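Zoltis puts its eye clinic on the road

The Zoltis eye clinic has 26 beds, two operating theatres and a waiting area that opens on to the car park. It treats cataracts, glaucoma and injuries to the eye, and patients pay nothing for surgery, lenses or the drops they take home.

Until March, nearly all of them came from the town. The nearest villages in the hills are up to 200 kilometres away, and the bus fare alone kept many older people at home. The clinic now sends a screening team out twice a month in a van paid for by Hesport, a haulage firm with a depot next door. In its first four months the team examined 381 people, and 206 were referred for an operation.

Those who need surgery are brought down together and stay in the Esfahani guest house, a short walk from the wards. One relative may come with each patient. Meals are served at long tables on the ground floor, and most people stay two nights.

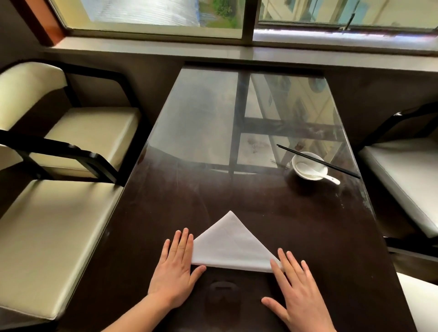

A white napkin folded into a triangle on a dark brown table.

A cataract operation usually takes less than half an hour. The clouded lens is removed under local anaesthetic and an artificial one is put in its place. Nurses check the eye the next morning and go through the drops with the relative, who will often be the one giving them.

Follow-up remains the weak point. Some patients miss the check at four weeks — harvest is the usual reason — and the team has begun arranging its village visits around those dates. Fudent, a small charity that trains health workers, is teaching local staff to spot infection and raised pressure early.

The clinic hopes to add a second van next year. It still needs a driver and another optometrist.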